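The long way round with Barta 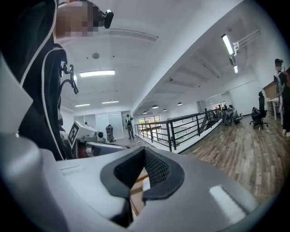 By eight in the morning the lane behind Nurnell is already busy with dogs. There are spaniels, a very dignified greyhound in a fleece, two terriers who may or may not be on speaking terms, and somewhere near the back, nose down in the wet grass, a big brindle lurcher called Barta who has no intention of keeping up with anyone.

I came to Nurnell to write about dog walking, and I had expected to spend a pleasant hour in a field. I stayed until it got dark. Aroha Ashby started the place with a borrowed van and a rented paddock, and she still does the first walk herself, in all weathers, with her pockets full of dried sprats (you get used to the smell, she promised me, and by lunchtime I more or less had).

What makes her walks so lovely to watch is how slow they are. Most of us march our dogs round the park, hauling them off every lamp post, and then wonder why they come home and eat a slipper. Aroha lets them sniff. If a dog wants to spend four minutes on one clump of nettles, the whole party waits.

"It's their newspaper," she told me. "You wouldn't snatch the paper off your dad halfway down the page, would you?"

The route goes along the hedge, over a plank bridge and up through the beech wood to a gate, where everybody gets a drink and a fuss. The gate is 311 steps from the bridge. I know this because someone has painted the number on the post, and when I asked who, I was told it had been there longer than the dogs had.

Barta was the one I fell for. He belongs to Botond Sipos, a piano tuner, who took him on at the age of eight when a cousin moved abroad. For the first month Barta wouldn't go past the front gate. Lorries frightened him, and so did wheelie bins, umbrellas and one particular postbox. Botond tried going out at midnight, when the street was quiet, and the pair of them would stand on the pavement for a bit and then go back in.

"I thought, well, this is our walk, then," he said. "Two minutes of standing. Fine."

Aroha suggested driving him out to the paddock and doing nothing at all. They sat on a groundsheet with a flask. On the third visit Barta got up, walked to the hedge and put his whole head in it, and Botond says he very nearly cried! Now he does the full loop twice a week, always last, always with a leaf stuck to him somewhere.

If you'd like to try a slower walk at home, it costs nothing. Use a longer lead than usual and a harness that doesn't rub under the front legs. Pick somewhere dull to you, such as a verge or the edge of a car park, and let the dog choose the way. Leave your phone in your pocket. Old dogs adore it, and puppies who can't go far yet will come home properly tired after a very short distance.

Over at Flovitmont, the village across the valley, a second group begins in January, mainly for older dogs and nervous ones. Lulix, the greyhound in the fleece, has a place already. Barta will be going along too, at the back.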